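The Green Bag

Print this page | E-mail this story to a friend

My aunt Pierina never threw out a paper bag in her life, and when I got the job of clearing her counter at the Rimetti I found out where they'd all been going. 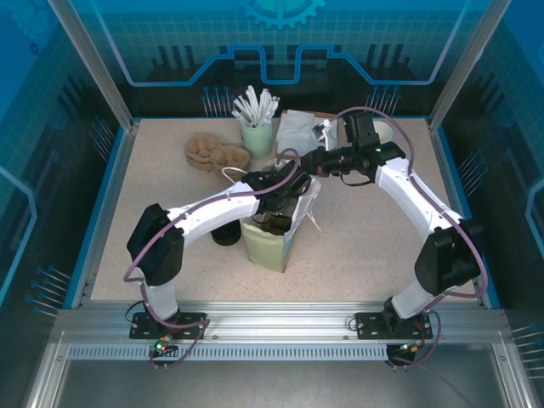 You have to picture the Rimetti as it was then, a café with four stools and a coffee machine that screamed. Pierina Marras ran it on her own for years, and when her hip went she rang me up in May and said, "You're packing the orders now, love," and put the phone down. I hadn't said yes! I'd barely said hello.

So I packed. Pale green paper bags, always pale green, she wouldn't hear of brown. Something for the bottom, something for the side, straws out of the cup if there was a cold drink going, and then you folded the top over twice and ran your thumbnail along it. I was hopeless. My folds came undone before people reached the door, and once a whole lunch went down the steps and a dog from Rizzi's had it.

"You put the heavy thing in last," she said, watching from her chair. "Why would you put the heavy thing in last?"

"I forgot it was there."

"Then take it all out and start again."

I took it all out and started again. That was most of the summer, really.

The bags lived in the cupboard under the till, and the day I finally emptied it they came out like a landslide (I was on my knees, I had them in my hair). There must have been years of them, flattened and ironed – yes, ironed, you could see the shine. And on every one, inside the flap where a customer would never look, she'd written something in pencil. Mrs Koech, no onions. Mwanaisha passed her exams. Boy with the blue coat, be nice, his gran died.

I rang Mwanaisha that night and read hers out to her. She went quiet, and then she said, "I brought that bag back, you know. She gave me a free bun if I brought it back."

"She gave everybody a free bun."

"She told me it was only me."

I asked Pierina about it the next morning. She was doing her crossword and didn't look up.

"Did you fold them flat again?" she said.

I said I had.

"With the thumbnail?"

I went back down and did them with the thumbnail.

Print this page | E-mail this story to a friend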